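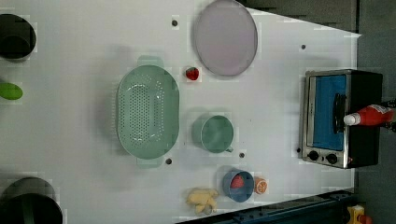
Cookware, a toaster oven and play food share a white tabletop.

Opinion: Put it all on the table before you buy another thing

Print this article | E-mail this article

15 Apr 2026

By Setsuko Sakamoto

Most people who tell me their kitchen is too small have a kitchen that is the right size and holds too much. I include myself. For 18 years I cooked in a galley kitchen in an apartment in Matbridge, and for most of those years I blamed the cabinets.

The cure I recommend is dull. Clear a table, take out what you cook with, and lay it flat where you can look down on it. Don't stack it. A stack hides things, and so does a cabinet. On a flat white surface a colander is a colander and you can see how much room it wants.

Look at how much room a colander does want. The mint-green one in the photo has a handle at each end, and with the handles it is a long object. Mine is much the same shape. I kept it on a shelf built for plates, and every time I wanted a plate I moved the colander, and every time I moved the colander something fell. It now hangs on a nail inside the pantry door. That took five minutes and I could have done it in my first year there.

The toaster oven is the other thing people get wrong. They count it as small because it is smaller than the stove. Set it on a table beside a mug and a bowl and it is a piece of furniture. If you use it every morning, give it a permanent place and stop resenting it. If you use it twice a winter, it belongs in someone else's kitchen. Nobody needs to keep an oven on the counter out of politeness to whoever gave it to them.

Pots I am softer on. People keep two or three that do the same job, and I think two is fair. One is always in the sink. What I object to is the set. A set is a store's idea of how you cook. The last one I bought was a Stedier, in October, on sale for $80, and I have used two pieces of it. The rest went into a box under the bed, where they were no more use to me than they had been in the store.

I also have a view on color, and I know it is not shared. Magazines like a kitchen where everything is white or gray. I think a kitchen works better when things are different colors. A blue bowl is easy to ask for. "Hand me the blue bowl" gets you the blue bowl. My late husband and I owned six white bowls in four sizes and had the same short argument over them for years. A lavender plate, a green mug and a blue bowl may not match, but a child of four can find any of them.

That brings me to toy food. I have heard parents say that pretend food should stay in the playroom, and there are good reasons to be strict near a hot stove. On the table, though, I am for it. My grandson keeps a plastic strawberry and an orange slice in a low drawer with the bowls. When I sort the kitchen, he sorts too. He puts fruit in the bowl and takes it out again, and he has learned where the bowls go, which is more than I can say for his father. A toy strawberry takes up less room than a garlic press and gets more use.

The storage business would like you to believe the answer is a product. Last month I priced a pull-out system from Wusinen for a single corner cabinet. It came to $800 before anyone had picked up a screwdriver. It is well made, and I am sure it glides. It would also have let me go on owning everything I already owned, only at greater depth. A friend was quoted $2525 by another firm to redo one wall. She had the money. She did the table first and found she could leave the wall alone.

I will grant the other side one thing. Some kitchens really are too small. A family of five with one cabinet and a foot of counter has a housing problem, and telling them to give away a saucepan is an insult. Most of the people who write to this page are not in that position. They have a full run of cabinets and a drawer they can't close.

So here is what I would do. Pick a day when no one is coming to dinner. Use the biggest table you have, and the floor if you run out. Put out pots, bowls, plates, the machine with the cord, the vegetable peelers - all of it. Leave it there through one meal and cook that meal from the table. Whatever you reached for goes back first, in the easiest spot. The rest can wait its turn, and some of it will wait a long time.

I keep the leftovers in a carton in the hall closet for a season. I went back to that carton once, for a funnel.

Setsuko Sakamoto writes on home matters for the Tautahi Weekly.

Share (80) | Comments (4)

Print this article | E-mail this article

COMMENTS

Yuto Ishida
Agree on the sets. Disagree on the nail in the pantry door. Ours is hollow and the colander took a piece of it down. Use a hook that goes over the top.

matbridge_mom
We keep the play food in the kitchen too. Only trouble is I once put a pretend tomato in the salad spinner and didn't notice till it rattled.

R. in Tautahi
I use my toaster oven twice a winter and I am keeping it.

Yuto Ishida
To R.: same, but mine lives in the garage.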